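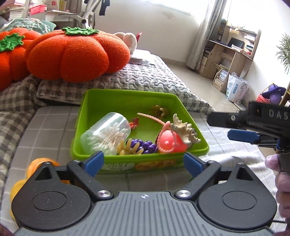

Review: the Jernis two-hand demonstration kit, after a summer of bin picking

38 shares | 6 comments

The pitch for the Jernis kit is that you can skip the robot. You hold a gripper in each hand, do the chore yourself, and the recordings go off to train a policy that will later do the chore on an arm. I have heard that pitch from four vendors now. I bought this one anyway, used it through July, and I'm writing this up mostly for small teams who are about to spend the same money.

My test was a dull one, sorting small odds and ends out of a plastic bin. I picked it because clutter is where policies fall apart, and because I could stock the bin from a toy box: a starfish, a bunch of grapes, cotton swabs in a clear tub, bits of fake coral. Soft things draped over hard things. If a kit can only collect clean examples of a block on a bare table, I don't need to pay for it.

What you get

Two hand-held grippers, a charging dock, spare finger pads, a laptop app and a license for the Prurkedmont upload service, good for one year. After that it is a subscription, and the price was not on the site when I looked. Ask before you buy.

The grippers feel solid. The linkage had no slop that I could find when it was new, and a little by the end of the month. The soft pads do a decent job on light, awkward shapes. They do a poor job on anything thin lying flat, and a single cotton swab on the floor of a bin is close to hopeless. I can do it with my fingers in a second. With the gripper I scraped at it until I gave up, and then had to decide whether to keep the recording.

Collecting

The brochure says up to 71 demonstrations an hour. I believe somebody did that once, with a sponge. My best session gave me 45 in an hour, and I threw out 13 of those when I played them back. The usual trouble was one gripper blocking the other's view while I reached over the rim. You don't feel it happening. The app doesn't flag it either, and I would call that the worst thing about the product. It will warn you about a low battery in three different places and say nothing when half your data shows the back of your other hand.

Tracking was better than I expected in a normal, messy room. It likes having plenty of things to look at. Facing a plain wall it drifted, and near a bright window in the late afternoon it lost me twice in one session. Close the curtains. The manual leaves this out.

Then there's your wrist. After 2 hours my grip was worse and so were my demonstrations, and that is a real problem when the whole point is that the machine copies what you did. I started capping sessions well short of that. Whoever wrote the "collect all day" line on the box has not held these all day.

Is the data any good?

Here I want to be careful, because reviews in this corner of the world tend to go soft. I trained on what I had with the open Skisumitz recipe and default settings. On objects it had seen, in a bin it had seen, the policy was fair. I swapped in a deeper bin of a different color and it got noticeably worse. More variety would help, everybody says so, and everybody is probably right, but then the cost you should be looking at is the hours of somebody moving toys around, and the kit doesn't lower that by much.

I also still own the older Górecki single gripper. It is uglier, the trigger squeaks, and the files come out in a plain format that I can open without asking anyone's server. For one-handed picking I got the same quality from it. The Jernis only pulls ahead when the job needs both hands, say steadying a tub with one while you pull from it with the other. If your tasks look like that, fine. Mine mostly don't.

Small complaints

The dock has to be unplugged and plugged back in after every laptop sleep. Deleting a bad take needs four clicks. The left and right units look alike, and the app will happily record them swapped. I put tape on mine.

Would I buy it again?

For two-handed work, yes, at a discount and with the subscription price in writing. For anything else, borrow a cheaper single gripper first and see how many clean recordings you can stand to make in a week. I'm keeping the kit, since the return window closed while I was waiting on support to answer about the dock.

6 comments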